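# The Right Arm

The right arm had a click in its elbow and Rezaul could hear it from the kettle. He said so most mornings. Lungile said she couldn't hear anything, and carried on stripping wire.

They rented the bench at Grament together, 72 pounds a month each, which got them a corner near the roller door, a socket that worked and another that worked if you leaned on the plug. The left arm was hers and the right arm was his. They had bought the motors in one order and then argued about who had the better set.

The click came and went. It had started in December, when the heating was off, and Rezaul had blamed the cold. By spring he had taken the elbow apart twice. He had changed the bearing and put in new grease, and for a while it had gone quiet and he had been pleasant to everyone. Then it was back.

"Swap them," said Nobuhle Mabaso, who had the lathe and didn't like to be asked about it. "Put your elbow on her arm. See if it follows."

"I'm not having his elbow," said Lungile.

So they left it, and got on with the cups. The job was to clear the table onto the tray, with both arms working and neither one hitting the other. It sounded like an afternoon's work when they wrote it on the whiteboard. Lungile had written the program for it and called it Olidus, after a boat her uncle had. Rezaul called it "your program" when it went wrong.

It mostly went wrong in the middle. Each arm was sensible on its own side. Once they both had business near the tray they became polite, and hung there waiting for each other until someone hit the stop button.
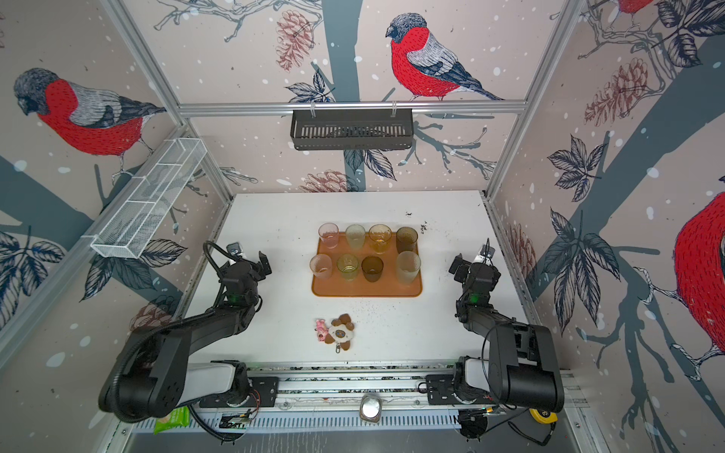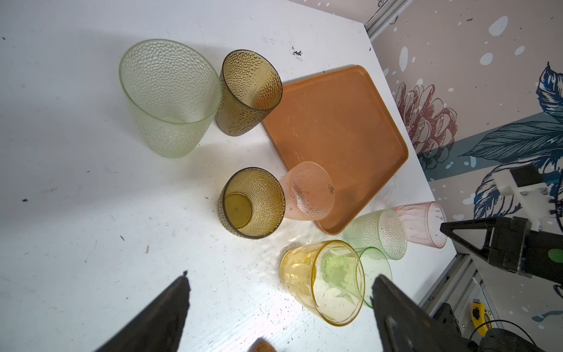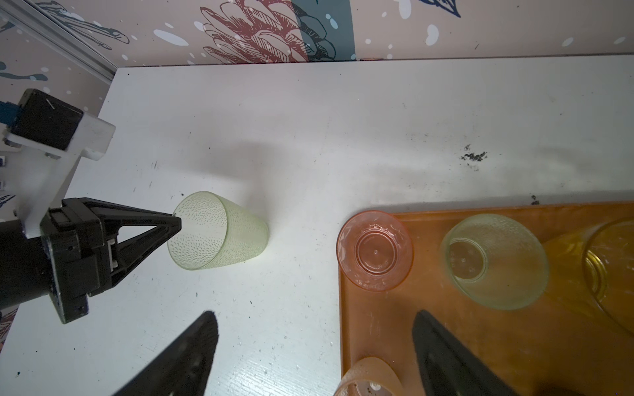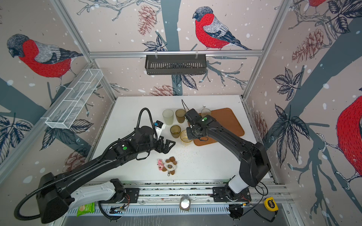
Rezaul kept a notebook for the click. He wrote down the run number and where the elbow was when he heard it, and he had got as far as run 141 without seeing a pattern. Lungile thought the notebook was a way of not looking at the program, and she may have been right. He had a theory that the rail was out of true and wanted to check it from post to post, so he went along the benches asking who had borrowed his tape measure. He asked Nobuhle, who turned the lathe on. He asked Oratile Mahlangu, who was new and went red and emptied her own toolbox to show him. The tape measure was lying at the front by the base of the right arm, yellow as anything, where he had leaned over it all morning.

"Found it," he said, to the room in general.

The rail was fine. He measured it again from the other end and it was still fine.

Oratile came over afterwards with a mug of tea, perhaps to see what she had been accused of. She watched a run from start to finish with her hands behind her back. The right arm reached, and the elbow clicked.

"It's the cable," she said.

"It's the elbow," said Rezaul.

"It's the cable going over the elbow. There. It catches and then it lets go."

Rezaul put his ear close and ran it again at a quarter speed. Then he held the cable away from the joint with one finger and ran it once more. There was no click. He took his finger away and there it was.

Lungile didn't say anything. She got up and found a cable tie in the drawer and gave it to him.

He put the tie on. It took less than a minute, including the time he spent looking for the snips. He closed the notebook and put it on the shelf with the manuals, and Lungile saw him take it down again and write one more line in it before he put it back.

"Now your program," he said.

"I know," said Lungile.

She already had the file open. The arms were still being polite about the tray, and she thought she could see why. Each was asking whether the other had finished, and neither counted as finished until it was home. She changed it so that the right arm simply went first.

"Why mine?" said Rezaul.

"It's had a hard time."

Oratile was still standing there. Lungile hooked the spare stool out from under the bench with her foot, and Oratile sat down on it. Rezaul knocked a cup over with his knuckle, to make it fair, and moved his sleeve out of the way.

"Go on, then," he said, and Lungile started the run.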